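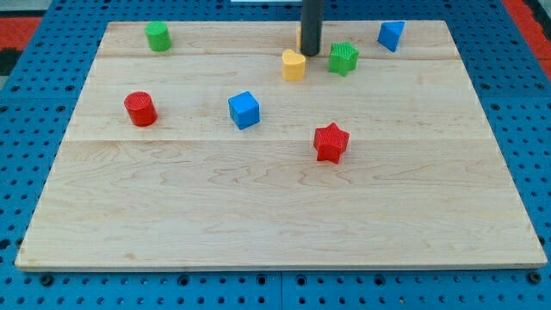
Maple board, glued planks, with the small plastic shape blocks on it. Table underneath is blue perforated pegboard.

1/ Notes on the board, as a few people asked. It came from Prutenum as a plain panel. Two glue seams run the long way. Mineral oil only, no varnish.

2/ Grain is faint over most of it, with browner swirls in the lower half. I sanded to 1000 grit, then 2000 on the top face. I would skip the 2000 next time. Blocks slide too easily.

3/ The yellow heart and the green star are the awkward ones to store. The green cylinder and the blue triangular prism go in any tray.

4/ Sveva Gatti asked about weight. The panel was 342 g before oil. I haven't reweighed it.

5/ Pegboard is from Gellinside. Check that it's flat before you buy. My first sheet had a bow and went back in May.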